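Tidying tips picked up at the Pernwood open day

9/25/21

Pernwood opened its workshop for an afternoon and I went along with Hằng Lò, mainly to see the tidying demonstration. The people running it work with hand-held grippers, which a person carries round a room to do ordinary jobs, and the recordings are later used to teach a robot arm the same jobs. Oanh Tôn gave the talk and Ehsan Hassanpour did most of the handling. There were 14 of us in the group.

I came home with a page of notes on tidying and very few on robots. These are the ones I have used since.

## Picking things up

- Take a snack bag by its sides, low down, where there is something to hold. Grabbed by the top corner it swings, and the crumbs go on the floor.
- Fold or twist the top of a part-eaten bag before you move it anywhere.
- Stand boxes upright before you sort them. A box lying flat tends to get something put on top of it.
- Clear soft things last. Quilts and blankets hide small wrappers, so shake them over the bed and check again.

## Where the bin goes

Put the bin next to the mess, then start. Ehsan timed both ways for us: 95 seconds with the bin by the door, 29 with it within arm's reach. I now carry ours into the bedroom first and take it back afterwards.

A wide, round bin is easier to hit than a narrow one with a flap. If yours has a lid, leave it off until you have finished. Flatten cardboard before it goes in the recycling – one cereal box left whole takes up half of ours.

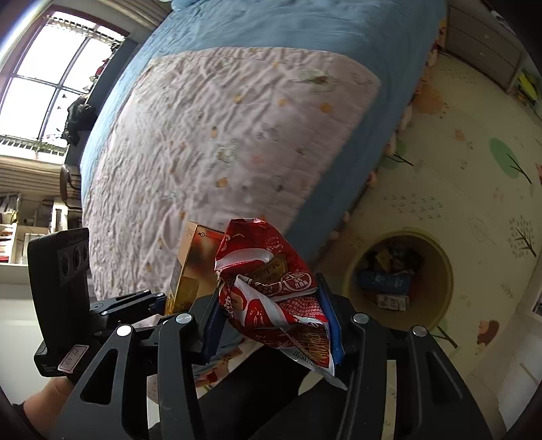 *Snack bag in the gripper, yellow bin close by on the play mat.*

## Play mats and floors

Pick up before you wipe. On a printed mat, small bits are hard to see against the pattern, so Oanh runs a flat hand over it, one strip at a time. Crouch and look across it towards the window as well. Anything raised shows up at once.

For a foam or vinyl mat, use a damp cloth with a drop of washing-up liquid, then a dry cloth. Let it air for 30 minutes before rolling it up.

## If you go

The next open day is in April. Wear flat shoes and ask for a turn with the gripper. It is heavier than I expected, and my wrist ached by the end. Châu Phan had the desk by the entrance and was taking names for the next one. Hằng has put us both down.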